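Keltow Residents' Association
Minutes of the meeting held 2018-12-27

Present: Sofia Michailidis (chair), Magdalini Sarantis (minutes), 2 members by phone.

1. Previous minutes
The October minutes were approved with no changes.

2. Bike storage
Fileck quoted 1,015 for the rack and 400 for the cover. Members thought the cover could wait. Sofia will ask whether the rack price holds until spring.

3. Furniture
The light wooden tabletop stays as it is. No refinishing this year.

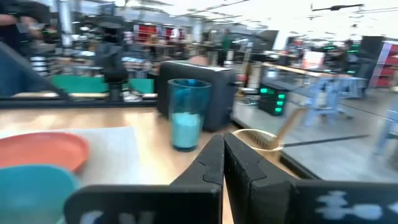
4. Stairwell lights
Zervas can replace the timers. They will be set to 90 seconds on all floors. Magdalini to confirm a date and put a notice by the mailboxes.

5. Other business
Complaint about parcels left in the entry. Carried over to the next meeting.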